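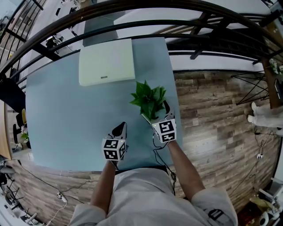 Attachment 1 to the ticket: plant placement task, mezzanine station, head camera view. Plant held in the right gripper, foam box at the far side of the table.

Ticket subject: Left and right gripper poses drift apart during two-handed plant placement episodes
Queue: Data Collection Support
Product: Stakstead handheld gripper kit, paired configuration
Site: Nondard, mezzanine station
Opened by: Seren Rees, Collection Supervisor, Nondard
Assigned to: Sihan Peng, Support Engineering, Droton
Priority: High (collection paused on one task)
Status: Resolved, monitoring

Initial report – Seren Rees

We are collecting demonstrations for the plant placement task under the Nistor program. The operator begins with both grippers over the table, picks up the small potted plant with the right gripper, carries it to the foam box, sets it down on the box and withdraws. The left gripper steadies the box where required and otherwise stays over the table.

The import report for the June batch shows that a number of episodes have been rejected by the pose consistency check. The message in each case is "relative pose discontinuity, left/right". On replay, the trajectory of the right gripper looks plausible on its own. The left trajectory also looks plausible on its own. When the two are displayed together, the distance between them changes abruptly at one or more points in the episode, although the operator's hands move smoothly in the head camera video.

The batch contains 2,774 episodes. We have not deleted anything. Rejected episodes remain on the station drive and have been copied to the shared folder. Please advise whether they can be recovered, and whether we should continue collecting in the meantime.

Steps already taken by site:
Both grippers restarted.
Station software restarted.
Head camera lens cleaned and strap refitted.
Calibration routine repeated for the right gripper only.

None of these changed the result.

Response 1 – Sihan Peng

Thank you for the detailed report and for retaining the rejected episodes. Please pause collection on the plant placement task only. Other tasks at the same station may continue if their import reports are clean.

To narrow this down I would ask for the following:

1. The station log for one accepted episode and one rejected episode, recorded by the same operator.
2. The marker configuration file currently loaded on the station, together with its modification time.
3. Confirmation of which marker cube is mounted on which gripper. The identifier is printed on the underside of each mount and can be read once the cube is unclipped.
4. A short recording in which both grippers are held still over the table for the length of the standard calibration clip, with nothing in the fingers.

Please do not repeat calibration until I have seen these. A fresh calibration overwrites the previous offsets, and I would like to compare them with the factory values.

Reply – Seren Rees

Logs and configuration file uploaded. The cube identifiers match the inventory sheet for left and right. The stationary recording was made at 10:40 by Ailbhe Ní Bhriain, who is our most experienced operator on the paired kit. She reports that the live preview was steady throughout and that she saw no jump in either pose.

I should mention that the rejections are unevenly spread. The cup stacking and cloth folding tasks at this station import normally. Only plant placement is affected.

Response 2 – Sihan Peng

I have reviewed the stationary recording. Both poses are stable and the relative distance is constant to within the tolerance in the kit manual. This rules out a loose cube mount and makes an incorrect left offset unlikely.

In the rejected episode, the right pose is lost shortly after the plant is grasped and reacquired later in the carry. The station software fills the missing interval by interpolation. On reacquisition, the pose steps to a new value, and the consistency check fails at that point. In the accepted episode the right cube is tracked continuously.

The question is therefore why tracking is lost only on this task. There are two candidates:

(a) Foliage passing between the head camera and the right cube.
(b) A detection setting that differs between tasks.

Could you please send the task profile for plant placement as well as the one for cup stacking? A still from the head camera during the carry would also be useful.

Reply – Seren Rees

Both profiles are uploaded, and the still is Attachment 1. In that view the plant is beyond the right cube and a little to its left, and the cube's patterned faces are in plain sight of the camera. Our operators have been told to keep the plant forward of the cube for this reason. I accept that leaves may cross it when the wrist turns.

Response 3 – Sihan Peng

The still is helpful. With the wrist at that angle I would expect a clean detection of both cubes.

I have compared the task profiles. The cup stacking profile allows detection from a single visible marker face. The plant placement profile requires two faces for a valid pose, and its minimum marker size has been raised to 50 pixels. With those values a cube is dropped as soon as one face turns away from the camera, or when the operator reaches toward the far side of the table and the markers become smaller in the image. The right hand does both during a carry to the foam box.

Do you know when the profile was edited, and for what purpose?

Reply – Lleucu Howells, Station Technician, Nondard

I am replying for Seren, who is off site this afternoon. The profile was edited by me. During trials of the task we had false detections on the patterned tea towel used for cloth folding, which had been left on the table, and I tightened the settings to suppress them. The towel has since been moved to its own bin, but the settings were not returned to their defaults. I apologise for the oversight. I did not record the change in the station book and have now done so.

Response 4 – Sihan Peng

Thank you, Lleucu. That is consistent with the logs. Please proceed as follows.

1. Close the collection application.
2. Save a copy of the current plant placement profile under a new name, so that the rejected batch can be traced to it.
3. Restore the default detection section. Leave the task name, episode length and storage path as they are.
4. Start the application and run the calibration routine for both grippers, left first. Calibrating one side only is not supported in the paired configuration and should be avoided in future, even where only one side is suspect.
5. Record 19 test episodes of plant placement. Please include normal carries, carries with a deliberate wrist turn, and some where the plant is set down at the far edge of the box.
6. Import the test set on its own and send me the report.

One further point concerning cables. The leads from the right gripper hang down past the operator's forearm in the still. I have no evidence that they contributed to this fault, and the power and data records show no interruption. We do recommend that there be enough slack for the full reach to the box without the lead pulling on the wrist, and the kit includes a forearm clip for the purpose.

Reply – Lleucu Howells

Completed in the order given. Calibration passed on both sides at the first attempt. All of the test episodes were recorded by Ailbhe and all passed import. The forearm clip has been fitted. Ailbhe finds it slightly tight over a rolled sleeve and would prefer a longer strap, if one is available.

Response 5 – Sihan Peng

The test report is clean and I am satisfied that the cause has been found. A longer strap can be ordered through the usual parts form.

Regarding the rejected episodes: the head camera video is stored in full, so the cube detections can be recomputed with the default settings. The stored poses should not be used for training, even where an operator considers the motion to look correct on replay. Interpolated segments would teach the policy a straight path through the very part of the carry where the wrist is turning. I have asked Kamala Bhat in Data Processing to run the recomputation from the shared folder.

Response 6 – Kamala Bhat, Data Processing, Droton

The recomputation has finished. The greater part of the rejected episodes now pass the consistency check and have been returned to the Nistor dataset under a new revision label. The remainder fail for brief but real occlusion, chiefly leaves in front of the right cube late in the placement. I have marked these "video only" and they are excluded from action training. The accepted episodes in the batch were also recomputed so that the whole task uses one set of detection values.

Please note that gripper width signals were not affected at any stage and have been carried over unchanged.

Reply – Seren Rees

Received with thanks. Collection on plant placement resumed this morning. I have asked that changes to a task profile be signed by the supervisor as well as the technician, and that the profile be exported with each batch. Could Droton consider showing the detection values on the import report? We would have noticed the difference between tasks much sooner.

Response 7 – Sihan Peng

I have passed this on as a feature request and linked it to the ticket. The station software will also be changed to give an audible warning when either cube is untracked for longer than the permitted gap – at present the warning is written to the log only.

The ticket will stay in monitoring until 2 further batches have been imported without this message. Please reply here if it reappears, and attach the exported profile with the log.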